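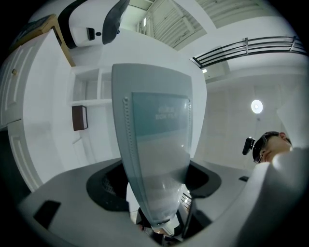
Breakdown cover is money down the drain if your car is under five years old, or so a reader told me after my last post. I've been turning that over all month, and I'm afraid I can't agree!

Posted in November by the blog's author | 14 comments | 6 shares

Our car was three when it gave up outside Jacquet, on a wet evening with the shopping in the boot. I had let the cover lapse in order to save 90 pounds (I was rather pleased with myself at the time). The tow home to Gukov cost 200, and then there was a new alternator on top – so much for my savings.

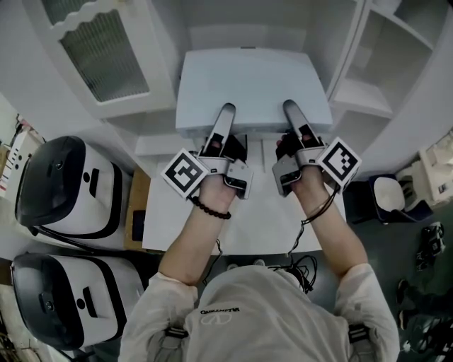

Leaning over the white table, a gripper in each hand.

I've now signed up with Prolteveo, after a good long evening of reading the small print with a pot of tea. Do look at the towing distance, and whether home start is included, as my old policy left it out and I never noticed. Mine goes up to 100 miles, which gets us back from my sister's with a bit to spare. I still need to ask them about the roof box.

Comments (3 of 14)

Does yours cover a caravan as well? Mine wanted extra.

We get ours free with the bank account, worth checking before you pay twice.

Same thing happened to us near Kirus, two hours in a lay-by with the dog.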